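로봇동아리 > 메일링리스트 > 그리퍼 작업반 > 4월 보관함
분류: 하드웨어 / 핸드헬드 그리퍼
인쇄용 보기 | 이 글을 메일로 보내기

제목: Re: [그리퍼] 손가락 패드 교체 주기와 마커 인식률

회신이 늦었습니다. 인용문 아래에 항목별로 답합니다.

Sunita Haverford 님이 쓴 글:
> Cosley 과제용 시연 데이터를 정리하다가 질문이 생겼습니다.
> 1) 패드는 몇 회 파지 후에 교체하는 것으로 합의했습니까? 위키에는 값이
> 없고, 예전 메일에는 "닳으면"이라고만 되어 있습니다.
> 2) 지난 묶음에서 그리퍼 폭 값이 중간에 튀는 에피소드가 있습니다. 마커를
> 놓친 것인지 보간 문제인지 구분이 안 됩니다.
> 3) 신입반 실습에서 캘리브레이션을 매번 다시 해야 합니까? 한 번 하는 데
> 시간이 꽤 걸려서 실습 시간이 모자랍니다.
> 4) Kustbridge 대회 제출본에 창가에서 찍은 에피소드를 넣어도 됩니까?

1) 패드 교체
합의된 값은 최대 3,000회입니다. 이 횟수는 상한이고, 그 전이라도 테두리 고무가 들뜨거나 안쪽 벌집 구조가 눌린 채 복원되지 않으면 교체합니다. 좌우 패드는 반드시 같이 바꿉니다. 한쪽만 바꾸면 접촉 중심이 한쪽으로 밀리고, 폭 영점도 다시 잡아야 합니다. 교체 기록은 위키의 "소모품" 표에 남겨 주세요. 지금은 두 달 치가 비어 있습니다.

2) 폭 값이 튀는 문제
해당 묶음의 에피소드 1,133개를 스크립트로 다시 돌렸습니다. 문제가 있는 것은 11개입니다. 전부 마커 미검출 구간에서 발생했고, 보간 코드는 정상입니다. 검출기가 연속으로 마커를 놓치면 마지막 유효값을 유지하다가 재검출 시점에 한 번에 갱신하므로 그래프에서는 계단처럼 보입니다. 연속 미검출이 4프레임을 넘으면 해당 구간에 플래그를 달도록 Ponov 브랜치에 수정을 올렸습니다. 리뷰 부탁드립니다. 기존 데이터는 재처리만 하면 되고 재촬영은 필요 없습니다.

참고로 검출 임계값은 건드리지 않았습니다. 낮추면 미검출은 줄지만 흑백 대비가 강한 다른 무늬를 마커로 잡는 경우가 생깁니다. 작년에 Zamora 조가 체스판 과제에서 같은 문제를 겪었고, 그때 메일이 보관함에 있습니다.

3) 캘리브레이션
렌즈 내부 파라미터는 렌즈나 마운트를 분리한 경우에만 다시 구합니다. 실습 때마다 할 필요 없습니다. 폭 영점은 매번 확인합니다. 순서는 다음과 같습니다.

- 그리퍼를 완전히 닫고 잠시 정지
- 완전히 열고 정지
- 같은 동작을 한 번 더 반복
- 두 번의 닫힘 값 차이가 허용 범위 안이면 통과, 아니면 나사 조임부터 점검

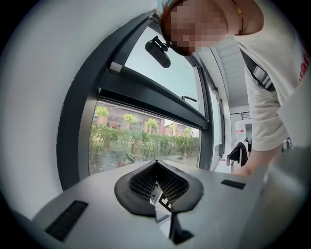 점검할 때 본체를 기울여 잡으면 패드가 자중으로 약간 밀리는 개체가 있습니다. 슬라이더 유격 때문이며, 이런 개체는 본체를 수평으로 둔 상태에서 값을 읽어야 합니다. 조임 토크를 올려서 해결하려고 하지 마세요. 레일이 뻑뻑해지면 시연자의 손동작이 느려지고, 그 속도가 그대로 데이터에 들어갑니다.

4) 창가 에피소드
대회 규정에 조명 조건 제한은 없습니다. 넣어도 됩니다. 다만 자동 노출이 창 쪽에 맞춰지면 패드 안쪽이 어두워지고 마커 검출이 불안정해집니다. 제출 전에 위의 플래그 스크립트를 돌려서 표시된 구간이 파지 순간과 겹치는 에피소드는 빼 주세요. 접근 구간에만 있으면 그대로 둡니다. 노출 고정은 실내 전용 묶음에만 적용하고, 설정 파일을 따로 관리하는 쪽이 낫습니다.

추가로, 에피소드 파일명에 조 이름을 한글로 넣은 경우가 몇 건 있었습니다. 변환 스크립트가 자모 분리된 이름을 다른 파일로 취급해서 중복이 생깁니다. 영문 소문자와 숫자, 밑줄만 사용해 주세요. 이미 올린 파일은 제가 일괄로 바꿀 예정이니 서버에서 직접 수정하지 마시기 바랍니다.

Cosley 과제 묶음은 재처리가 끝나면 기존 경로에 덮어쓰지 않고 새 폴더로 올리겠습니다. 학습 설정의 데이터 경로만 바꿔서 쓰시면 됩니다.

그리퍼 작업반 드림

이전 글 인쇄 | 작성자에게 메일 보내기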